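Osport Shared Workshop
Member Guides: Electronics and Motion Bench

Setting Up a Two-Arm Bench for Folding Clothes

Revised Wednesday, July 30, 2025
Prepared by Lucyna Ostrowski. Electrical sections reviewed by Ryszard Walczak.

Scope

This guide covers the fabric-covered work surface, the placement of the arms, the wrist cameras, the cables and the first trial with a garment. It applies to members who have already assembled a pair of tabletop arms and have moved each joint under power at least once. Assembly of the arms themselves is covered in the Sorketti kit manual, a copy of which is kept in the drawer under the soldering bench.

Members building at home may follow the same steps. Where the guide refers to workshop equipment, a suitable substitute is named.

Allow two evenings. The adhesive used on the pad has to cure overnight, and the cameras should not be aligned until the pad is in its final position.

What you will need

A flat board, large enough to hold an adult T-shirt laid open with a hand's width to spare on every side
Firm foam sheet, cut to the size of the board
Plain gray fabric with little or no stretch, cut larger than the board
Spray adhesive and a staple gun
Four table clamps
Two wrist camera brackets, printed from the Avach files on the workshop server
Hook-and-loop cable ties
A roll of white paper labels and a marker
One power supply for each arm, with its own switch
An emergency stop button wired to cut power to both arms
One cotton T-shirt

The stop button is required for all use in the workshop. Members at home are strongly advised to fit one as well. The wiring diagram is on the inside of the cabinet door and should be followed without changes.

Step 1. Make the pad

Cut the foam to match the board and glue it down with a thin, even coat of adhesive. Work outdoors or in the spray booth. Place another board on top, add weight, and leave it overnight.

On the following day, lay the fabric face down on a clean table, place the board on it with the foam side down, and pull the fabric over the edges. Staple the middle of each side first and then work toward the corners. The fabric should be tight enough that a fingertip drawn across it raises no ripple. If it does, remove the staples on one side and pull again.

Do not square off the foam at the edges with extra strips. A slightly rounded edge lets a sleeve hang over it without catching.

Choose a solid color. Checked and striped fabrics were tried on the bench in January and gave poor results with the Paquette tracking software, which repeatedly took the pattern of the pad for the edge of the shirt.

Step 2. Position the board and the arms

Set the board against a plain light wall or a plain panel. Shelves, posters and hanging tools should be moved out of the cameras' view. Clamp the board at all four corners, keeping the clamps outside the area the arms can reach.

Mount one arm on each side of the operator's end of the board, facing the wall. With the power off, move each arm by hand through its full range and confirm the following:

The fingers of each gripper can reach the center of the pad.
Neither gripper can reach the wall.
The elbows do not meet when both grippers are brought to the center.

Should the elbows touch, move both bases outward by the same amount and repeat the check. Record the final distance between the bases in millimeters on the bench card. On the workshop bench this distance is 221 mm from each base to the nearest clamp, and the positions are marked with tape.

Step 3. Fit the wrist cameras

Screw a bracket to each wrist and seat the camera so that it looks along the fingers toward the pad. Tighten the screws only enough to hold the camera in place. Connect it to the computer, open the live view and close the gripper.

Adjust the bracket until the line between the two closed fingertips falls on the vertical center line of the picture. The tips should come at or a little below half the height of the picture, which leaves enough room above them to see the cloth the gripper is approaching. Once this is right, tighten the screws fully and check again, as the camera often moves slightly on the last turn.

Focus is set by turning the lens ring. Place a coin between the fingertips, focus on it and lock the ring with a drop of removable thread lock. It is normal for the wide part of the fingers, close to the lens, to remain blurred.

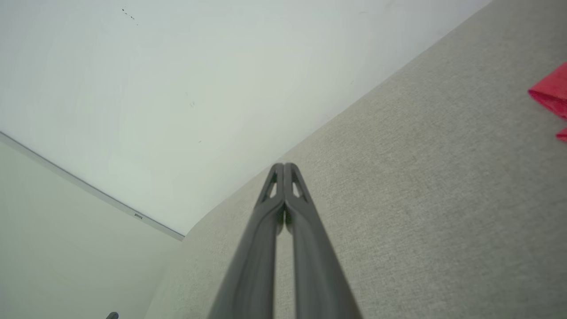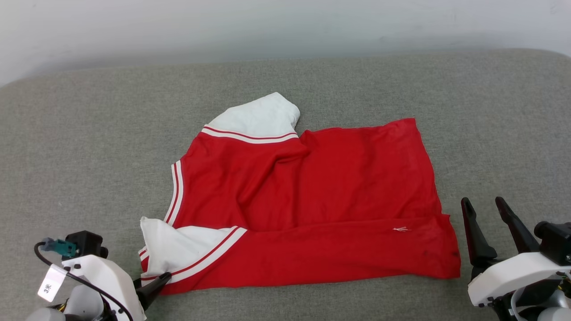 Cables are the most common cause of a stopped session on this bench and should be given proper time. Every cable that crosses a moving joint needs slack, and the slack has to be held in a shape that will not snag on the bench or on a garment. The black cable from the teal connector on the left arm is a suitable model: it leaves the module on top of the arm, makes a loop, and comes down along the side facing away from the shirt. Form a similar loop on your own arm, hold it with your fingers, and move the wrist by hand to each end of its travel before fixing anything. The connector must not be pulled at either end.

Secure the loop with hook-and-loop ties. Plastic zip ties are not permitted on moving parts in the workshop. Leave the last tie loose until Step 5 has been completed.

Run the power and data cables down separate sides of the bench where space allows. Both should pass under the board - never over it - and reach the floor behind the operator's stool.

Step 4. Label the parts

Each arm, camera and power supply is to carry a paper label with matching marks. Handwritten labels are acceptable in any language or script, provided the same mark is entered on the bench card. Place the label on the side of the housing, clear of vents, screws and joints.

Members who share a bench should photograph the labels and the cable layout before taking anything apart. Ryszard Walczak holds the spare bench cards and can replace one that has been lost.

Step 5. Run the arms without cloth

Clear the pad completely. Set the speed limit in the control software to 30 percent and keep one hand at the stop button. A second member should be present for the first run.

Move each arm separately:

Raise the gripper from the pad to its highest position and return.
Turn the wrist fully in both directions.
Open and close the gripper.
Lower the closed fingertips until they just press the fabric, then lift.

Watch the cables throughout. If a loop tightens, stop, lengthen it and begin the sequence again. When both arms have passed, run them together through the same movements and fasten the remaining ties.

The fingertip press deserves some care. The fingers should dent the pad slightly and lift without dragging the fabric. Where the fabric is dragged, lower the gripping force first; if there is no change, the cover is too loose and must be stapled again.

Step 6. Prepare the garment

Use a short-sleeved cotton T-shirt in a strong color that stands apart from the pad. A shirt with contrasting sleeves or trim is helpful for beginners. It allows the operator to tell the collar, the body and the cuffs apart in the camera views, even when the garment is crumpled. Avoid gray, and avoid shiny sports fabrics until the bench has been proven with cotton.

Remove any pins, paper tags and loose threads. Wash a new shirt once before use.

Place the shirt near the center of the pad, within reach of both arms. For the first trials it should be laid open and smoothed by hand. Crumpled starts may be introduced later.

Step 7. Make the first fold

Operate the arms by hand control at this stage. Recording and playback are covered in a separate guide.

Open both grippers and lower them to the two corners of the hem. Close the left gripper, then the right. Lift both by 40 mm and pause. If either corner slips out, return the shirt to the pad and try again with the fingertips slightly farther in from the edge. If both hold, carry the hem toward the collar at a steady height, lower it, and open the grippers before lifting away.

Move the sleeves in afterward, one at a time, with the arm on the same side. The other arm may rest its closed fingertips on the body of the shirt to keep it still.

Beginners should expect the folds to be uneven. The purpose of this step is to show that both grippers can hold, carry and release the cloth, and that the cameras keep the fingertips in view throughout.

Troubleshooting

The fingertips have shifted to one side of the wrist view.
Check the bracket screws first, then the two screws that hold the gripper to the wrist. Repeat the alignment in Step 3.

The gripper closes on two layers when one is wanted.
Approach at a lower angle and with a narrower opening. A small ridge pushed up in the cloth by the other arm also helps.

The gripper picks up the cover of the pad.
Raise the closing height by one or two millimeters. Inspect the cover for looseness.

The camera picture freezes when the arm moves.
Suspect the connector. Power down, reseat it and check the loop for strain.

One arm reaches a corner and the other falls short.
Measure the bases again. Clamps on the older tables are known to creep.

Care and storage

Switch off both power supplies before leaving the bench, including for short breaks. Brush lint from the pad and the fingertips at the end of each session. Rubber or textured tips should be wiped with a damp cloth and allowed to dry.

The bench log is kept on the clipboard beside the door. Enter the number of grasps shown by the software at the end of each session. Bracket screws and cable ties are to be inspected every 1,000 grasps, and the person who carries out the inspection should initial the log.

Requests for additional brackets, and corrections to this guide, may be left in the Motion Bench tray for Lucyna Ostrowski.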